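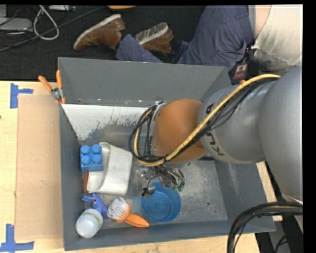

회색 통 안, 파란 그릇 위로 내려온 그리퍼.

마감이 오후 6시. 지금 2시 조금 넘음. 원고는 제목도 없다.

스코르너 편집부에서 또 메시지가 왔다. "Drinari 리뷰 오늘 되죠?" 된다고 했다. 된다고 쓴 다음에 휴대폰을 뒤집어 놨다. 뒤집어 놔도 진동은 온다.

드리나리. 통에 아무렇게나 든 물건을 하나씩 꺼내주는 키트. 팔은 별매. 그리퍼하고 카메라하고 소프트웨어, 그리고 월 구독. 파는 데는 Clunisis라는 회사고 사무실은 쿠마라싱헤 빌딩 18층. 엘리베이터가 느리다. 이건 리뷰에 안 쓸 거다. 쓸지도 모름.

사흘을 거기 나갔다. 첫날은 설명만 들었다. 슬라이드가 123장. 담당자가 끝나고 웃으면서 원래는 더 길었는데 줄인 거라고 했다. 커피를 두 번 받았고 둘 다 식을 때까지 못 마셨다.

둘째 날부터 통 앞에 앉았다.

노트에 이렇게 적혀 있다. 그릇 - 됨. 그릇 - 됨. 그릇 - 옆으로 밀림. 솔 - 손잡이로 잡음, 됨. 병 - 안 됨. 병 - 안 됨. 병 - 됨(놀람). 블록 - 됨. 집게 - 보류. 보류가 무슨 뜻인지 담당자한테 물었더니 시스템이 다른 걸 먼저 하겠다는 뜻이란다. 미루는 기능이 있다는 거네요, 했더니 그렇게 쓰진 말아 달라고 했다.

그렇게 쓸 거다.

나는 이걸 십 년 가까이 했다. 남의 기계를 빌려 앉아서 보고, 별을 매기고, 돌려주고. 청소기도 했고 창문 닦는 것도 했다. 수건 개는 기계는 진짜 오래 기다렸는데 회사가 먼저 없어졌다. 별을 매길 대상이 없어져서 그 원고는 원고료가 절반만 나왔다.

드리나리는 별 몇 개냐. 모르겠다. 세 개 반? 스코르너는 반 개를 안 준다. 편집 지침에 있다.

2시 반. 첫 문장 씀. "물건을 집는 일은 생각보다 어렵다." 지움. 저 문장은 내가 벌써 세 번은 썼다.

다시. "월 구독료 110만 원." 가격부터 가자. 사람들은 가격부터 본다. 나도 그렇다. 110만 원이면 우리 집 월세하고 관리비 합친 것보다 많다. 물론 집에 들여놓을 물건은 아니고 작은 창고나 공장, 재활용 선별하는 데, 그런 데가 대상이다. 설치비 따로. 첫 달은 교육 포함. 해지는 두 달 전에 통보. 이 해지 조항이 좀 걸린다. 별 반 개 깎을 만한데 반 개가 없으니까.

셋째 날 얘기를 써야 되는데.

셋째 날 아침에 담당자가 늦었다. 출입증을 안 가져왔다나. 그래서 나 혼자 통 앞에 있었다. 안전선 밖 의자에. 손대지 말라고 했고 나는 손 안 댔다. 전날 걸어둔 연속 운전이 돌고 있었는데, 꺼내서 옆 상자에 놓고, 상자가 차면 다시 통으로 쏟고, 또 꺼내고. 그걸 밤새 했다고 한다. 화면에 횟수가 나오는데 일부러 안 봤다. 보면 쓰게 되니까.

그릇 차례였다. 엎어져 있으면 쉽단다. 바로 놓여 있으면 테두리를 잡아야 하고. 내려가다가 멈췄다. 테두리 바로 위에서. 고장인가 했는데 화면에는 초록불. 계산 중도 아니고. 그냥 거기 있었다.

얼마나 있었는지 모르겠다. 길진 않았을 거다. 옆방에서 누가 전화로 점심 메뉴를 읽고 있었는데 제육부터 시작해서 냉면까지 갔으니까 딱 그만큼.

그리고 그 동안 나는 숨을 참고 있었다. 왜 참았는지는 모르고. 엄마 생각이 났다.

엄마가 재작년 겨울에 손을 다쳤다. 오른손. 수술하고 나서 재활하는데, 병원에서 플라스틱 그릇을 하나 줬다. 색깔은 기억이 안 난다. 식탁에 놓고 들었다 놨다 하라고. 하루에 세 번. 엄마는 그걸 들기 전에 꼭 멈췄다. 손을 그릇 위까지 가져가서, 거기서 한참. 나는 옆에서 노트북으로 원고 쓰면서 봤다. 청소기 리뷰였다. 빨리 좀 하지, 하고 생각했던 것 같다. 말로 했을 수도 있다. 했나? 했다면 엄마는 아무 말 안 했을 거다.

기계는 냉면 다음에 내려갔다. 테두리를 잡고, 들고, 옆 상자에 놓았다. 소리가 작게 났다. 탁.

담당자가 그때 들어왔다. 방금 멈췄다고 했더니 로그를 봤다. 멈춘 기록 없는데요. 있는데요, 내가 봤는데. 한참 스크롤을 내리더니 아, 이거 대기네요, 정지 아니고 대기. 파지 후보가 둘인데 점수가 거의 같아서 조금 기다린 거라고 했다. 기다리면 점수가 달라져요? 안 달라지는데 다시 찍어보긴 하죠. 다음 업데이트에서 줄일 거예요, 고객들이 싫어해서.

줄이지 말라고 할 뻔했다. 무슨 자격으로.

3시 40분. 장점 단락 씀. 쓴 것 그대로:

"Drinari의 강점은 섞인 통이다. 같은 부품만 든 통이라면 더 싼 대안이 많다. 크기도 재질도 제각각인 물건이 겹쳐 있을 때 이 키트는 제값을 한다. 맨 위에 걸친 것부터 걷어내고, 애매한 것은 뒤로 미루고, 아래가 드러나면 다시 본다. 투명하거나 반투명한 용기에서는 실패가 눈에 띄게 는다. 벽에 바싹 붙은 물건도 약하다."

괜찮네. 건조하고. 편집부가 좋아하는 거.

단점. 느리다. 해지 조항. 메뉴얼 번역이 엉망. "파지"가 어디서는 "꽉쥠"이고 어디서는 "악수"다. 악수 실패, 재시도하십시오. 이건 캡처해 뒀는데 넣을 자리가 있을까. 케이블 정리도 따로 해야 한다. 업체가 안 해준다. 고객 몫.

4시. 엄마한테 전화했다. 원고 막힐 때 하면 안 되는 일 1번인데.

밥 먹었냐고 해서 먹었다고 했다. 안 먹었다. 뭐 쓰냐고 해서 통에서 물건 꺼내는 로봇이라고 했다. 그걸 왜 꺼내, 하길래 꺼내야 되는 데가 있다고. 엄마가 잠깐 있다가 그거 손도 있냐고 물었다. 손가락 같은 게 있긴 있다고. 아프진 않겠네. 응, 안 아프지. 그럼 됐네.

그릇 아직 있냐고 물어봤다. 무슨 그릇. 재활할 때 쓰던 거. 아 그거, 쌀 씻어 지금.

그거로 쌀을 씻는다고.

언제부터, 했더니 진작부터란다. 한 손으로 잡고 한 손으로 돌려서. 오른손은 돌리는 쪽. 나는 명절에도 갔고 생일에도 갔고 밥도 얻어먹었는데 그 그릇을 한번도 못 봤다. 싱크대 쪽을 안 본 거다. 담당자라면 기록 없는데요, 했을 거고.

내가 그때 빨리 하라고 했어? 물어보려다가 진동이 왔다. 편집부. 엄마가 바쁜데 끊으라고 먼저 끊었다. 엄마는 항상 끊으라고 하면서 자기가 끊는다.

4시 50분. 속도 단락이 문제다. 원래 쓴 건 이렇다. "파지 직전의 불필요한 대기가 잦아 처리 속도를 떨어뜨린다. 차기 업데이트에서 개선될 예정이다." 틀린 말 하나도 없다. 클루니시스에서 준 자료하고도 맞고. 독자한테도 필요하고. 창고 하는 사람이 110만 원 내면서 냉면까지 기다릴 이유가 없지.

"불필요한"에 커서를 놓고 있다.

지웠다. "파지 직전의 대기가 잦아 처리 속도를 떨어뜨린다." 살렸다. 다시 지움. 네 글자 가지고 이십 분. 원고료를 글자수로 나누면 내가 지금 얼마를 쓰고 있는건지.

5시 25분. 별 세 개. 총평 두 줄. 캡처는 뺐다. 악수 얘기는 아까운데 자리가 없음. 사진 설명도 달아야 해서 제일 짧게 달았다. 제목은 "섞인 통에 강하다, 다만 서두르지 않는다." 편집부가 뒷부분은 자르겠지. 자르면 자르는 거고.

보냄.

답이 금방 왔다. "잘 받았습니다. 속도 부분에 업데이트로 해결된다는 말 넣을까요? 업체가 강조해달래서요."

자판 위에 손을 올려놓고 있었다. 넣으세요, 라고 쓰면 되는데. 옆집에서 티비 소리. 광고가 하나 지나가고 또 하나 시작했다.

넣으세요. 근데 "불필요한"은 빼고요.

"원래 없는데요?"

아 맞다. 없지.

밥통을 열어보니까 비어 있어서 쌀을 꺼냈다. 우리 집에는 마땅한 그릇이 없다. 냄비에 씻었다.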